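About Wendgate

Wendgate builds the Jesis, a tabletop robot arm kit for schools and small labs. Printed parts, servos, controller board and cabling ship in one carton – 87 pieces in total. Assembly takes an afternoon and needs one screwdriver.

We started in a shared workshop in Trondholm with 3 staff and now supply 407 classrooms. Class projects range from pick-and-place to sorting paper for recycling. 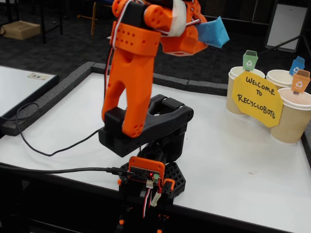
Print files are open, so a cracked link can be replaced on site. Servos and boards are stocked at our Strachan warehouse and sold singly. Firmware updates go out each October. Orders and support: extension 815.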